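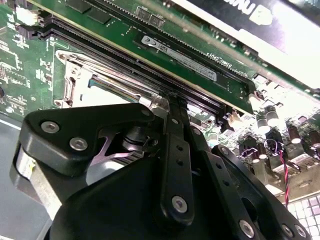 A gripper at the memory slots of a motherboard, with one module seated.

Shops that let robots handle memory modules need a written rule for what counts as seated. Most I have dealt with leave it to whoever set up the cell.

At the Prellimcombe repair plant, the Jarnis line logged 700 insertions as good in February. The controller called a module seated when the arm reached its programmed height. Height tells you where the arm is. It says nothing certain about the latches, and 5 boards came back with one end up.

The draft rule from Abera is better. It asks for a force limit, a look at both ends of the slot, and a full stop after one failed try. A second push on a crooked module can ruin the slot, and a person should decide whether to make it.

The complaint I hear is time. Naltness ran the check on 200 boards and lost almost an hour. I think that is a fair price. I would also require the force log to stay with the board's serial number until it ships.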